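Cidville Robotics Club Member Handbook
Section 8: Recording a Shelf Run

By now you have been through the fitting and charging section, your head camera sits snugly, and you are probably itching to get going. Good! This section walks you through recording a restocking run at the practice shelf, the runs our student team uses to teach Poon (our shelf-tidying robot) how people handle soft bags. Take your time with it. A slow, steady run is worth a whole afternoon of hurried ones, and I say that as someone who has recorded plenty of the hurried kind.

Before you start

1. Open Rustetti on the club laptop and choose New Shelf Run. Type your initials and the name of the snack you'll be handling, spelled the way it is on the bag.

2. Stand facing the rack, close enough to reach the back of the middle shelf without leaning on anything.

3. Look down at the middle shelf and check the preview. Both your hands should show when you reach forward. If only your fingertips show, tip the camera down a touch and try again.

Note: Rustetti stops a run by itself after 300 seconds. You won't need nearly that long for one bag, so please don't let the timer rush you.

Handling a pouch

4. Press Record, let your arms hang, and count slowly to 2 before you reach.

5. Bring both hands in together and take the pouch by its two sides, low down, so the name on the front stays in view. Hold it upright and keep your grip gentle, just firm enough that it doesn't slide.

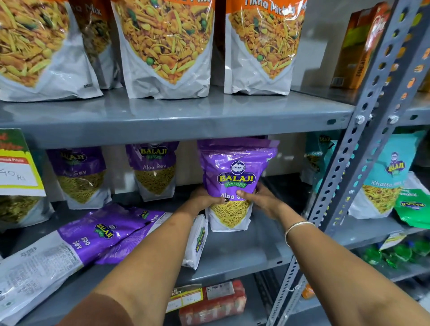 Notburga Hofstetter wrote in to say that her group kept squeezing the top seam out of habit, and that the tracking in Rustetti got a good deal happier once they moved their hands lower down the bag. She also asks everyone to finish the placing before looking away, as Poon learns from where you look as well as from what your hands do. Thank you, Notburga, both points are now club rules!

6. Set the pouch down with its front toward you, in line with others of the same flavor. Straighten a leaning neighbor if you like, but do it as a separate move, after you have let go of the first bag.

Caution: The uprights on a slotted metal rack can have sharp edges. Keep your wrists clear of them, and never reach through from the side.

7. Draw both hands back until they leave the preview, count to 2 again, and press Stop.

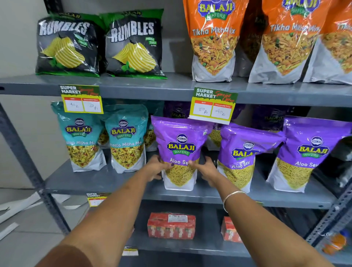 Figure 8-2. Two-handed hold on an Aloo Sev pouch, middle shelf.

If a bag falls over

Leave the recording running and pick the bag up the way you would at home. Poon needs to see recoveries too, and Maeve Kavanagh would far rather label a clumsy run than lose it. Tick the Recovery box in Rustetti afterward and carry on with the next bag.

When you have finished, copy your runs to the Pitton folder and put the camera back on its charger.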